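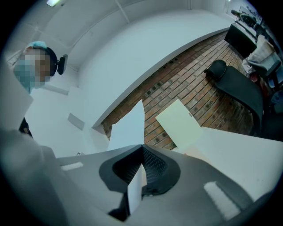 Papel blanco, una tira estrecha y un poco de ladrillo detrás.

Llevo desde enero intentando aprender a encuadernar y ya tengo opiniones, que es lo que pasa cuando una se compra tres agujas y un punzón. Este post va sobre todo de papel, porque me he gastado en papel lo que no me había gastado en zapatos en dos años, y alguien tendrá que sacarle provecho a eso.

Empecé con folios normales de impresora. Sirven para practicar el cosido, pero el cuaderno queda tieso y se cierra solo en cuanto lo sueltas. Luego pasé a uno de 100 gramos que vendían en Plostance, la papelería que está detrás del mercado, y ahí cambió todo: se dobla bien, aguanta la pluma y no se transparenta casi nada. El paquete me costó 29 euros y dolió, no voy a mentir, pero de ahí me han salido varios cuadernos y todavía me queda para el que le prometí a mi hermana (¡que lo quiere con tapa verde, a ver de dónde saco yo la tela!).

Lo de la dirección de la fibra lo aprendí por las malas. Mi primer cuaderno decente tenía las hojas dobladas a contrafibra y el lomo parecía un acordeón. Si cortas una tirita en cada sentido y la dejas colgar, una se dobla más que la otra. Así de fácil, y yo sin enterarme durante semanas.

Con el hilo soy menos maniática. Uso uno encerado de la marca Birkinby, color crudo, y voy tirando. He probado el negro y se ven muchísimo los errores – los míos, por lo menos.
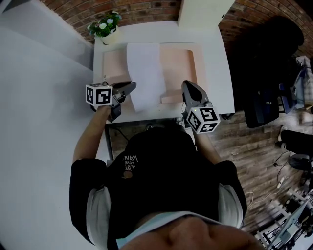

La cola, mi gran enemiga

Aquí todavía no tengo la fórmula. La blanca de toda la vida me ondula las guardas si me paso, y siempre me paso. Ahora la mezclo con un poco de engrudo, extiendo desde el centro hacia fuera y dejo el cuaderno bajo peso toda la noche. El peso son dos diccionarios y una plancha vieja que no plancha.

Me han hablado muy bien de la cola Truren, pero solo la he visto en bote grande y no tengo dónde meterlo. Si alguien la ha usado, que me cuente qué tal seca.

El próximo quiero que sea de costura vista, con 95 hojas si me caben. Ya os enseñaré el lomo, salga como salga.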